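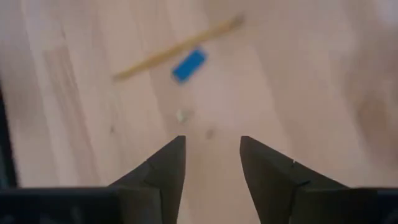
Gripper open above the demo table, with a stick and a small blue object to pick up.

Tidcombe Two-Finger Gripper – see it at work in our demo room

The Tidcombe is the gripper we show most often to visitors of Tradico. It is made for light handling work on a bench: small parts, sticks, blocks, things which a person would take between thumb and finger. The fingers are dark gray with folded flat faces, and they can be changed with one hex key.

What you see in a visit

A visit takes 50 minutes. Lutz Wiegand first shows the arm moving slowly, so that everybody can watch how the fingers come down to the table. After this he starts the picking program. We use a light wooden table top and simple objects, and you are welcome to bring your own parts. Please tell us the weight of them before you come. Very oily parts we can not accept in the demo room, but we can discuss them by e-mail.

In the second half, visitors may guide the arm by hand and teach a pick themselves. Mansa Sowah stays next to the table for questions about the software. Most questions are about the camera view from the wrist, so we put this view on the large screen during the whole demonstration.

Basic data

Model: Tidcombe 207
Largest load: 407 g
Fingers: one pair included, spare pair sold separately
Mounting: plate for the Carnegie arm included, other plates on request
Delivery: some 5 weeks after the order

Open day in December

Our next open day is on a Sunday in December, in the Cultness building, ground floor. Doors open at 10 in the morning. The demonstration runs again each hour and you do not need to book. For a visit on another day please write to Ayuba Aidoo, and mention if you want to test with your own parts – we then keep the table free for you a little longer.

Price and order

The price depends on the mounting plate and the cable length. Send us the name of your arm and we answer with an offer. Schools can ask for the loan set.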